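Bring back being bored

22 June 2025
By Olora Jorum

My phone told me in March I'd picked it up 1,567 times that month. Didn't belive it. Then I caught myself checking it in the lift. Two floors!

We've lost waiting. Bus stops, dentists, the kettle. All that dead time used to be ours and we've handed it over for nothing. Kids have it worse. Ten seconds of quiet and out comes a screen, usually from a parent who wants the quiet more than they do.

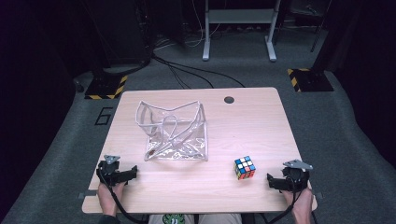 A Rubik's cube: no battery, no log-in.

I'm not saying throw the thing in the sea. I need mine for work, same as you. But try three bus rides without it. Look out the window. Be fed up. Somewhere on the second one I planned a whole birthday tea and remembered the name of a teacher I'd not thought of in years. Rubbish teacher, but still.

Schools could do there bit too. Leave a gap in the day and don't fill it.

10 comments
3 shares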